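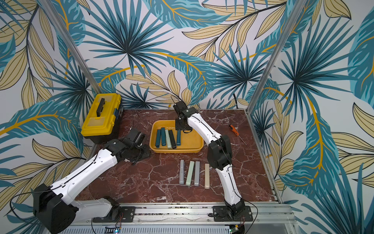 Home Improvement > Walls and Wallpaper

Topic: Big leaf pattern, how much extra do I order?

okurow_dee
Doing the small dining room in a palm leaf paper, teal and navy on a very light background with some mustard in it. Three walls, the two sides and the back, same as above. Total is 236 square feet. The calculator on the store page gives me a number of rolls but doesn't ask for the pattern repeat. Do I trust it?

Gachanja
No. With leaves that size you lose a good part of every strip to matching. Look on the label for the repeat and whether it's a straight or drop match. Then work out how many full strips you get from one roll and forget square feet.

tallpine118
Agree with Gachanja. I did my hallway by square feet and ended up two strips short. The store had a different batch by then and the new strips came out greener. You can see it every time the light is on.

mukar_walls
I'll disagree a little. On three walls you can use a lot of the offcuts over the door and under the window. I've hung paper for a living for a long time and people overbuy. One extra roll is enough if the walls are square.

Gachanja
If the walls are square. Hers is an old house, going by her other thread.

okurow_dee
Built before my grandparents were born, so no, not square. Left corner is out by a finger width from top to bottom. Repeat is 25 inches, drop match.

mukar_walls
OK, then two extra. Start in the middle of the back wall and work out to both sides so the corners match each other. Don't wrap a full strip around that left corner. Cut it, wrap half an inch, and plumb a new line on the side wall.

Hustireo
Is nobody going to mention that this is a lot of leaves for a small room? I'd do the back wall and paint the other two. We had a bold print on every wall and were sick of it by December.

tallpine118
Matter of taste. I think one papered wall looks like you ran out of money.

Hustireo
I did run out of money. Paper and paste for ours came to $1049 and that was with me hanging it.

okurow_dee
Mine is at $900 with the two extra rolls, so I'm going ahead with all three. Checking the batch numbers before I open anything. Does the old paint need primer? It's semigloss.

mukar_walls
Yes. Sand it dull, wipe it down, then wallpaper primer, and leave it overnight.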